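Staravberg Household Recipes

Version 4
Last updated: May 1, 2025
Maintainer: Keyvan Bagheri
Transcription: Shafiq Wijesinghe and Keyvan Bagheri

Summary

A collection of handwritten household recipes, typed out and lightly tagged. The texts come from kitchen notebooks kept by families in and near Staravberg. The oldest dated entry is from 1772. Most of the rest are undated, and we did not try to guess dates from the handwriting.

The release holds 1772-era spelling and later spelling side by side. If you only want text that a modern reader can follow without help, use the column called text_plain.

What is in the files

recipes.csv has one row per recipe. notebooks.csv has one row per notebook and gives its condition, binding and page size. units.csv is a lookup table for old weights and measures. The changelog is in CHANGES.txt.

Columns in recipes.csv

recipe_id: a string, unique within the release. IDs are never reused.
notebook_id: matches notebooks.csv.
page: the page number as written in the notebook. Blank if the pages were not numbered.
title: the title as written. Untitled recipes have an empty string here, not a null.
text_orig: line-for-line transcription, with original spelling and punctuation.
text_plain: the same recipe in present-day spelling. Line breaks removed.
category: one of 6 values (bread, meat, preserve, sauce, drink, other).
hand: a letter for each different handwriting within a notebook. Hand A in one notebook has no connection to hand A in another.
legible: yes, partly or no.

How the text was made

Each page was typed by one person and read back by the other against the scan. Where we disagreed, the reading went into text_orig in square brackets with a question mark. Words that neither of us could read are marked [...]. We used the Fanon transcription rules with one change: crossed-out words are kept, between tildes.

Category was assigned last, from the plain text. Vinegars and ketchups are under sauce even when the writer filed them with the preserves. Cordials meant as medicine are under drink.
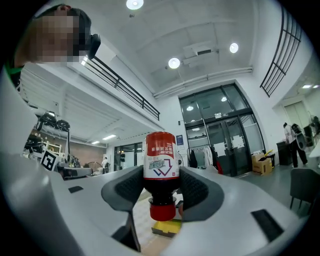

Measures were the slowest part. A "cup" in the Azimi notebook is smaller than a cup in the others, going by the bread recipes, and units.csv gives it a separate row. Spoon sizes are left as written. We did not convert anything to grams, and pull requests that add conversions to recipes.csv will be closed. A separate file is fine.

Known problems

Notebook 4 was rebound at some point and several leaves are out of order. Page numbers follow the current binding.

Nearly 100 recipes are copies of another recipe in the set, with small changes in wording. They are kept on purpose. Remove them yourself before training or counting anything.

The Azimi notebook has water stains along the bottom margin, and the last line on many pages is marked partly legible.

Accents were dropped by the export script in version 3. This was fixed in August, but old copies are still going around. Check that the first line of CHANGES.txt says version 4.

Some recipes call for ingredients or methods that are unsafe, especially in the preserves. Nothing has been tested. Do not cook from this data without checking it against a current canning guide.

Loading

The files are UTF-8, comma separated, with double quotes around every text field. text_orig contains line breaks inside the quotes, so a reader that splits on newlines will break. The Ruranix importer handles this if multiline is switched on.

License and credit

The transcriptions may be used and changed freely with credit to the Staravberg Household Recipes project. Page scans are not part of the release. The families who own the notebooks agreed to the text being shared, but not the images.

Send corrections as an issue with the recipe_id, the current reading and your reading.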